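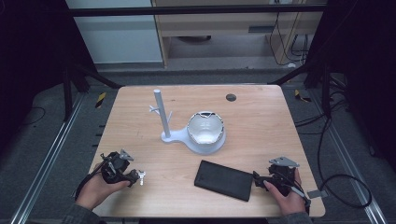
Robots and Chores: Your Questions

Print this page | E-mail this page

Can I buy a robot that tidies the kitchen yet?
No. I get this one more than any other, mostly in February when everybody's sick of their own house. You can buy a vacuum that bumps along the baseboards, and I love mine, but putting a mug away is still lab work.

Why are mugs so hard?
You find the handle, turn it the right way, then hit a little hook without knocking the stand over. My nephew could do it at four! The Eltmont arm I watched took 61 seconds for one mug — and that was a good run.

What about shop floors?
Much better. At Emwood the same part shows up in the same spot all day long, so the arm hardly has to think. Move the bin a few inches, though, and somebody has to walk over.

How do they learn?
Often a person does the job first, over and over, and the machine learns from the recordings. The Clallum project used 1482 of them for clearing a table (cups, phones, the usual junk).

So when?
Ask me in about 30 years — okay, maybe sooner for laundry.

Comments (2)

dishpan_hands: 61 seconds is faster than my teenager.

Rollo: I work with Eklund arms and the bin thing is so true. We taped the floor and it helped a lot.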